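# Moulin striped blanket - magenta
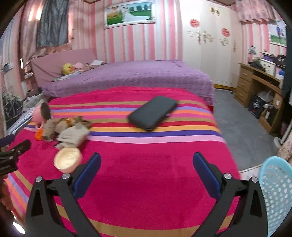 *Moulin in magenta, laid out in a bedroom.*

Back in stock. The magenta sold out before we got the page finished last time so here it is again, properly this time. Bright. Very bright. If you want something that sinks into the room have a look at the Evitz range instead, lots of oatmeal and grey over there.

Woven cotton, stripes run the length. Washed before it leaves the mill so most of the shrinking is done already. Bit stiff for the first week or two, then softens up nicely.

## The quick details

- **Fibre:** 100% cotton
- **Width:** 148 cm (throw) or 220 cm (bed size)
- **Length:** 200 cm throw, 240 cm bed
- **Weight:** 550 gsm
- **Edges:** double-turned hem, no fringe
- **Colours:** magenta, mustard, ink, bottle green (green due August)
- **Made at:** the Plernesow mill
- **Order code:** MOU-20 plus colour

550 gsm is on the heavy side for cotton. Good for people who like a bit of weight, not so good for a hot night in a room with no breeze. For summer get the Mavus, same stripes, much lighter cloth, same colours except ink.

## Sizing

Asked every week so putting it here. The 148 is a throw. It covers the top of a single bed but won't hang down the sides much. Couch, armchair, foot of the bed, picnic if you must.

The 220 does a double with a decent drop on both sides, or a queen with a short one. King - you'll want two, overlapped, or email us about a custom width. Custom takes longer and can't be returned.

Measure across the top of the mattress and then down each side to where you want the blanket to stop. Deep mattresses and toppers catch people out. Add a bit if you toss and turn.

## Colour

Magenta is a proper pinky purple. Screens vary, some phones push it to red, some make it look nearly violet. Swatches are free, one per colour, just ask. Post the swatch back if you don't need it, or keep it, up to you.

Dye lots differ a little. If you're buying two for the same room order them together and put a note in the comments box, we'll pull them from the same lot. Can't match to a blanket you bought last year, sorry.

## Washing

- Cold wash, by itself the first 2 times. The magenta does let go of some colour early on
- Mild liquid detergent, no bleach, no whitener
- Skip the fabric softener, it flattens the weave
- Line dry in the shade. Full sun will fade it, the magenta and the ink worst
- Warm iron if you care about that sort of thing
- Tumble dry low is ok, take it out a bit damp

Needs a machine with some room in it. A small front loader will take the throw, the bed size is better off at the laundromat.

Some lint at first, clean the filter. Pulled thread - don't cut it, work it back through with a blunt needle.

## Who makes it

Anatole Collet designed the stripe and still checks the first length off the loom every time a colour changes. He's fussy about the spacing. The original drawing had narrower bands but they blurred together from across a room, so he opened them up and we've stuck with that version. Same cloth weight since the start. The hem has been redone once, the old single turn was fraying at the corners after a lot of washes. If you have one of the old ones with a frayed corner send it in, we'll rehem it for the cost of postage.

## Delivery and returns

Throws go out in a flat satchel, bed size in a box. Usually packed the day after you order. Regional addresses take longer, you'll get a tracking number either way.

Returns 20 days, unwashed, tags on. Faulty is different, tell us whenever and send a photo of the problem and the lable on the hem, that's how we work out which batch it came from.

Click and collect is free. Wait for the text before you drive over please, stock moves between the two sheds.

## Goes with

- Moulin cushion cover, same stripe, zip closure, insert sold seperately
- Evitz flat sheet in oatmeal, calms the magenta down a bit
- Mavus light blanket for the warmer months
- Cotton storage bag with drawstring, fits either size folded

## Stock note

Magenta - both sizes in. Mustard - throw only. Ink - low, bed size only. Green - August, email us to go on the list and we'll write when it lands.

Page updated 31st May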